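The slow return of the repair shop

Clothes repair used to be part of any high street. In Pemside there were once several places where you could have a hem taken up or a zip replaced, and most people also had a relative who could do it for less. By the time the last of those shops closed, a new pair of trousers often cost less than mending the old ones.

That sum has started to change. Kudo, a repair shop near the bus station in Wultport, opened with two sewing machines and a counter. It took in 78 garments in July, its busiest month so far. Most were coats and jeans, with knitwear a growing share of the work.

Prices are kept simple. A button costs £2 and a small darn £5. Anything larger is quoted at the counter, and the usual wait is eight days. Customers are told when a repair will cost more than the garment did. Many go ahead anyway, usually with something they have worn for years.

Knitwear is the hardest to price. A moth hole the size of a pea can be closed in a few minutes if the yarn is thick and the colour plain. Fine ribbing takes far longer, and a worn elbow may need a patch knitted to fit. Matching yarn is the other difficulty. Dralard, a wholesaler that supplies several menders in the area, sells short lengths from old stock, but shades fade with washing and an exact match is rare.

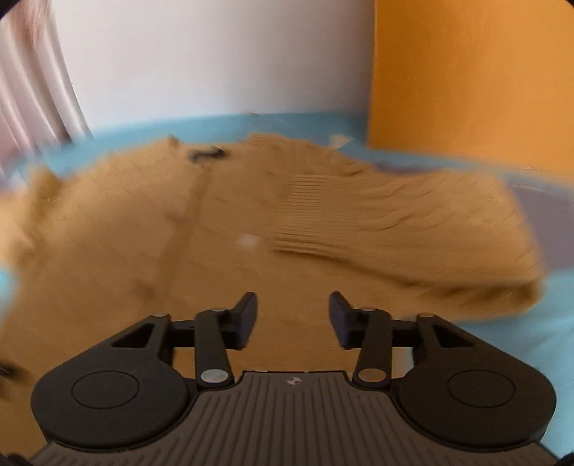

Howard Penfold

Some owners now ask for the mend to show. A darn in a bright colour avoids the matching problem and is quicker to do, so it tends to be cheaper as well.

Much of the damage could be avoided at home. Jumpers should be folded, as hangers stretch the shoulders. They should be washed before they are put away for the summer, because moths prefer wool that has been worn. A loose thread should be pulled through to the inside with a needle and never cut.

Kudo will start evening classes in darning this winter. The first course is full, and a second will be added if a larger room can be found.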